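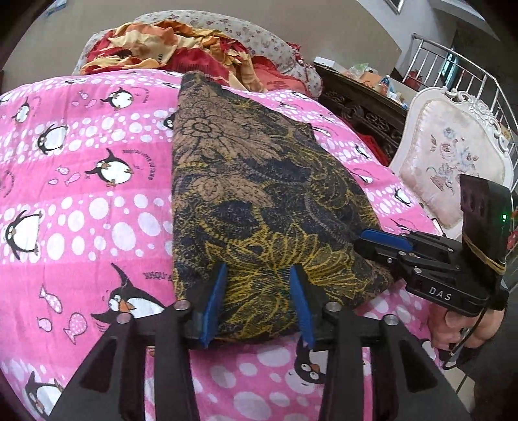 Manodari Penguin Quilt, pink

Price: £80
In stock: 16
Reviewed for the shop by Latifa Farouk, January 9, 2023

I was not keen on stocking this one. Novelty bedding tends to look cheerful in the packet and tired by spring, and the maker's leaflet calls it "a quilt for every home", which I doubt. It is very pink. There are penguins all over it, with goggle eyes and orange beaks, and between them pink fish and white polka dots of different sizes. If you want something quiet, look at the Enda range.

What you get

One quilt, printed, big enough to cover a bed properly. Bits of curved lettering run in among the penguins. One word looks like "JIUQICAI" and we have had two emails asking what it means. We don't know. Manton, who import it, haven't answered.

Does it go with anything?

The leaflet says it "pairs with any pattern". Judge for yourself from the folded cloth on top, which has a navy and black floral design on mottled brown, picked out in mustard yellow. Arsen Tkachuk likes the two together. I don't. Plain sheets are the safer bet – white or a dull grey. The floral cloth is not included.

Washing

The label says 30 degrees and a slow spin. Zlata Hladun has had hers since October and says the colour has held so far. That is one quilt in one house, so I wouldn't call it proof. Dry it flat if you have the room. We don't recommend the tumble dryer whatever the leaflet says about "low heat".

Warmth

"All-season" is the claim. I would call it a spring and autumn quilt. In a cold bedroom you will want a blanket as well.

Who buys it

Mostly parents, and a few adults who won't be argued with. Small children seem to pick a favourite penguin, usually the big one leaning forward with its crest up.

Returns

Unwashed and in its bag, within the usual period. "It was pinker than I thought" is accepted, but you pay the postage.

Order code: 527
Questions to Danylo Tkachuk at the shop

See also: Tymoshchuk plain pillowcases, Enda cotton blanket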